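Dry-erase markers on a shared whiteboard: storage, wear and cleaning

Last updated: 13/10/2026

The whiteboard over my bench gets used every day, mostly for part numbers and running totals, and the markers for it were in poor condition for a long time. Last November I started keeping notes on them. This post collects those notes in one place. It covers the marker bodies, the tips and the white work surface under the board, which collects more dirt than the board does.

Board and ink

The board is a Dratel, melamine over steel, 600 mm on the short side. Melamine is slightly porous, and the pores open up as the coating wears. An old melamine board holds a gray haze that a dry eraser will not lift. Porcelain enamel is better in this respect but heavier, and my wall fixings are not rated for it.

Dry-erase ink is a pigment in an alcohol solvent with a release agent, usually an oily one. The release agent keeps the pigment from bonding to the board. If a marker is stored tip up for long periods, pigment and release agent settle toward the back of the barrel and the tip gets mostly solvent. The line goes pale, then streaky. Stored tip down, the tip floods and leaves wet blobs on the first stroke. Horizontal storage avoids both, and all of mine now lie flat in a Nugroho drawer insert with 2 rows.

I tested this in a casual way. Two black markers from the same pack, one kept flat and one kept tip up in a mug, both uncapped once a day for a short line. The mug one was noticeably paler after nine days. It recovered after a night stored tip down, so a pale marker is worth turning over before it goes in the trash.

The barrel

The printed label goes first. My hands are rarely clean when I pick up a marker, and the solvent that gets on my fingers softens the print. The wear is heaviest near the tip end, where the grip is, and the lower half of the barrel stays close to its original white.

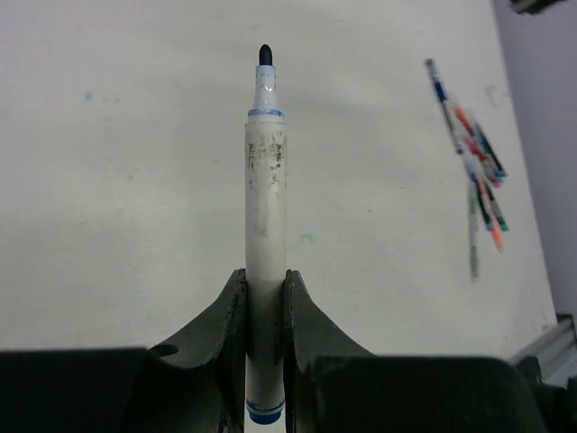 Cleaning the barrel

I use isopropyl alcohol on a cotton pad, with the cap on. The order that works for me:

1. Wipe the whole barrel dry to remove grit.
2. Wipe with alcohol from the back end toward the cap, turning the pad often.
3. Go over the shoulder again with a cotton swab. Dirt collects along the edge of the ring.
4. Let it dry for a minute before it goes back in the drawer.

Alcohol removes what is left of the label. I stopped minding this. A partly rubbed label holds grime along every torn edge, and a bare barrel wipes clean in one pass. If the label has to stay, use water with a drop of dish soap and accept a duller result.

Do not put alcohol on the felt. It thins the ink at the tip and the first few strokes will be weak. A tip that has picked up dust can be rolled on a scrap of paper until the line runs clean. A tip that has gone hard is finished. I have tried the methods that circulate for reviving them and had no success with any.

The work surface

The bench top below the board is matte white. Matte was a mistake from a cleaning point of view, although it is easier on the eyes under a lamp. The fine texture holds stains that would slide off a gloss finish. Tan and brown marks are the worst of them. I put most of mine down to tea, with flux as a second candidate, and neither comes up fully with soap.

Results so far, on stains more than a week old:

Soap and water: removes surface dust and fresh ink, leaves brown marks unchanged.
Isopropyl alcohol: good on ink, partial on flux, no effect on tea.
Baking soda paste: lightens tea stains, needs two rinses, leaves a white film if the second one is skipped.
Melamine sponge: works on everything, and also polishes the matte finish. The shiny patch then shows more than the stain did.
Plutton surface spray: about the same as soap, at a higher price.

I settled on baking soda for the marks that bother me and leave the faint ones alone. The sponge is kept for the edge strip, where a change in gloss does not show.

Small plastic parts are the other problem. Caps, stems and clear tubes end up on the white surface and get pushed around while I write on the board. They go into a Stament parts tray before any wet cleaning, clear pieces first, as those are the hardest to see against white.

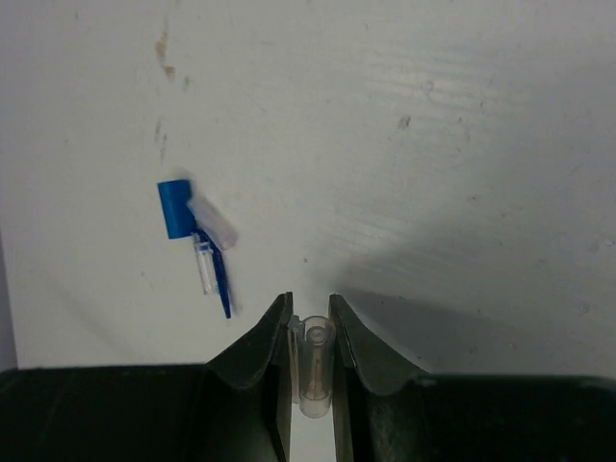

Blue and clear plastic piece on the white surface, brown staining at upper left.

Costs and replacement

I have spent 157 on markers, pads and cleaner since I began keeping track, and the markers are the larger part of it. Flat storage has stretched the time between packs, although I do not have a good baseline from before. The black ones still run out well ahead of the other colors. Next time I will buy black separately and skip the mixed packs, which leave me with more green than I can use.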